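Prestamley-Oven: two-arm toaster oven demonstrations with failure labels

Radosław Zalewska, January

Data card, second revision. The first said "see paper", and the paper said "see data card".

**Summary**

Prestamley-Oven is a set of 3000 teleoperated episodes of a two-armed robot loading, unloading, opening and closing a countertop toaster oven. It was collected to test one narrow idea: that a policy learns contact-heavy tasks better if the operator's mistakes are kept and labelled. Most groups delete these. We had so many that deleting them would have left us with a much smaller dataset and a much shorter paper.

**What is in it**

- 3000 training episodes, each with a head camera view, joint positions for both arms, gripper opening and a one-line instruction
- 300 held-out episodes, with objects placed where the training set never put them
- 400 of the training episodes contain at least one labelled recovery (missed grasp, door let go too early, item dropped and picked up again)
- Episodes run for 45 seconds at most. Anything longer was stopped and marked `timeout`, including the ones where the operator swore they nearly had it.

**Method**

Each episode is split into phases by hand: approach, contact, move, release. A recovery gets a fifth phase, `repair`, which starts at the first frame where the operator is clearly undoing something. "Clearly" was the subject of three meetings and the result is in `labelling_notes.txt`, which is longer than this file.

The policy is trained on all phases, but frames in the run-up to a `repair` are given less weight, so that it sees the way out of trouble without being taught the way in. That is the whole method. We called it Shehata in the code, after the meeting room where it was first drawn on a board, and the name stuck before anybody could think of a better one. Set `shehata_weight: 1.0` to switch it off and get ordinary imitation learning back.

**Setup**

Two arms face the work surface from the operator's side. Tables, oven and clutter are moved between sessions, and the clutter is drawn from a box of soft toys, shoes and other things that a tidy kitchen would not have beside its oven. The instruction never mentions the clutter. A policy that goes for a plush toy has learned something, just nothing we can publish.
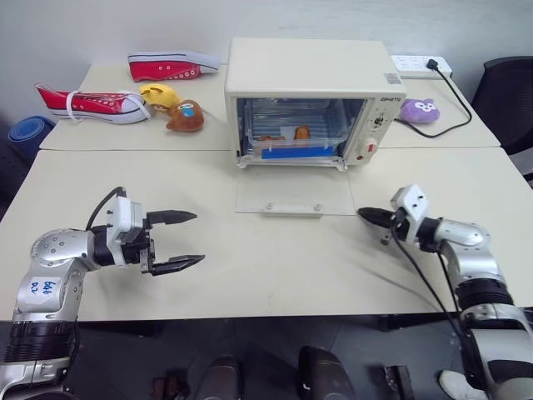 Head camera view, oven door open, both grippers in front of it; soft toys and red sneakers as distractors.

The open door is the hard part. It is see-through, it sits low, and the depth estimate tends to look straight past it to whatever is behind. In early runs the arm planned its way through the glass with great confidence. We now clip the workspace at door height whenever the door state is `open`, a fix we are not proud of and have not managed to replace.

**Results, briefly**

On the held-out episodes, down-weighting beat both obvious rivals: training on everything equally, and training on the clean episodes alone. The gain is nearly all in loading and unloading. On opening the door it made no difference that we could measure, and on closing it was slightly worse. We think this is because a failed close looks very much like a successful one until the last few frames. It may also be that we labelled closing last, late in the afternoon.

The full tables are in `results/`. The Dresberg baseline was run with its default settings, and somebody who knows it better could surely make it look better. Please do, and send us the config.

**Known problems**

1. One oven. Any claim about ovens in general is yours, and you are welcome to it.
2. The timer knob is never used. An early instruction list had it turned, and a few `turn_timer` strings survive in the metadata with no episodes attached.
3. Left and right in the instructions mean the robot's left and right. In the Farusport subset they sometimes mean the operator's, and those episodes carry `lr_check: true`.
4. Lighting changes between sessions and was not recorded.
5. Gripper opening is logged as commanded, which can differ a good deal from where the fingers ended up.

**Loading**

Run `python load.py --split train --phases all`. Leaving out `--phases` silently drops every `repair` segment, a default chosen by the author of this card and regretted by him ever since. It will be changed in the next release, which will break everyone's scripts.

**Contact**

Open an issue. Reports with an episode number get read first.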